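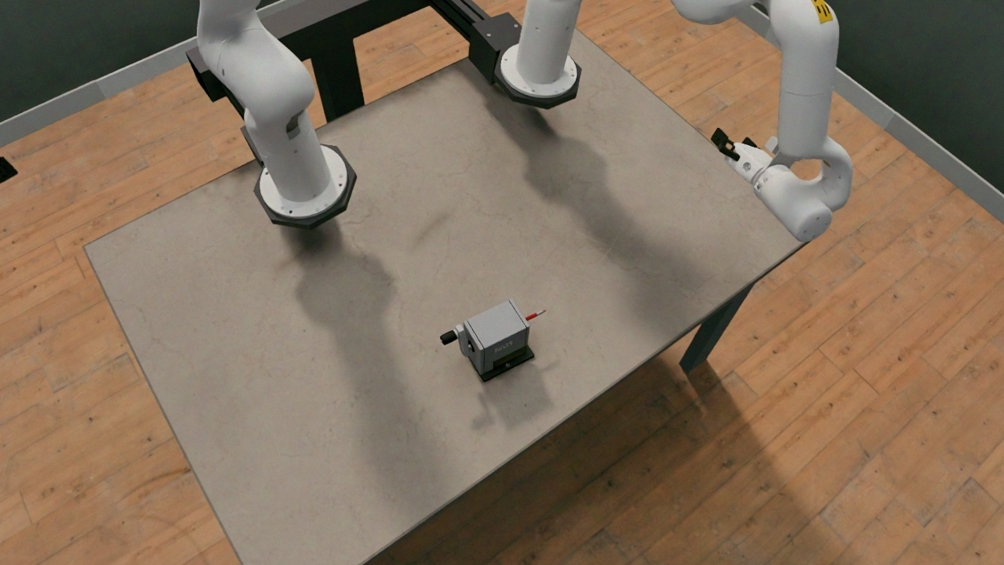 Simulated two-arm cell, sharpener task, right gripper clear of the object.

n_stelmakh
Under the Komstead procedure, a start pose is acceptable when the gripper is empty and only the task object is loose on the table. Please confirm before Friday.

dybaek
Confirmed on both points. I do not agree that this is sufficient. The procedure should also state a minimum clearance between the two arms. We use 200 mm at Flomar.

n_stelmakh
A fixed figure would exclude almost 40 of our layouts. Clearance belongs in the site risk assessment.

dybaek
The assessment covers hardware. Simulated runs are not reviewed under it, and operators copy these poses directly.

sitwood_admin
Both positions are noted for the March revision. Submit proposed wording in this thread.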